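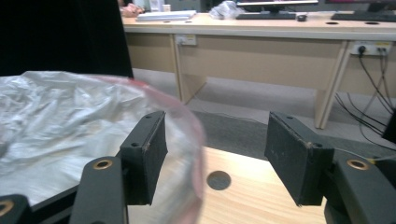 Simin Babaei, Sepehr Ghorbani and Ffion James
Tavosum Institute for Household Studies, Gamton

3. Results

3.1 Contents and use of garden sheds

Of the 644 households in Itthorpe that returned the survey, 72 percent reported having at least one shed on the property. Respondents were asked to name the main use of the building in their own words, and the answers were then grouped by two of the authors working separately. Where the two groupings differed, the third author made the final choice.

Storage of garden tools was the most common main use, followed by bicycles and outdoor furniture. A smaller group described the shed as a place to work, most often for potting, painting or small repairs. These respondents were more likely to report a window and a power supply, and they visited the shed more often in winter than other owners did.

Figure 3. Main use of the shed by size of garden, Itthorpe households. Bars show the share of respondents in each group and sum to 100 percent.

As Figure 3 shows, the share of sheds used as workplaces rises with garden size, but the rise is uneven. Households with mid-sized gardens gave the widest range of answers. Ahmadpour's earlier study of rented homes found no such pattern, and the difference may reflect the limits that many leases place on permanent outbuildings.

3.2 Age and upkeep

Many owners could not state when the shed was built, particularly where it had come with the house. Roof repair was the task most often put off. Owners who had put up the shed themselves reported more regular upkeep, although the survey did not ask for dates or costs, and these answers should be read with care.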